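Foam pads get a table of their own at Skamik

I stopped by the Skamik workshop in Stosivville one afternoon in September, and the first thing I got was a lesson in foam!

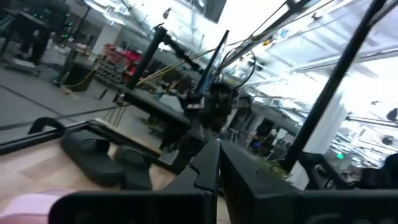

Two black foam pads on the light wood tabletop at Skamik. Red bins fill the shelving at the back.

Jintana Sukprasert has been sorting the shop's padding for 9 days now (she started with the offcuts and, by her own account, got carried away). There are 800 pieces on her list, and 18 sizes so far. I told her the rounded ones looked like shoe soles to me, and she laughed and said I was the third person that week.

The sorted pads will go to the Srisuk repair room, where Eun-ji Ki wants the first 100 before the end of the month. She's after the bigger ones mostly, for chair arms and kneelers, but she'll take small ones too if they come in matching pairs.

Got clean foam at home? Jintana is happy to have it – drop it at the side door on Kalach Street before 6 p.m., and please peel the tape off first.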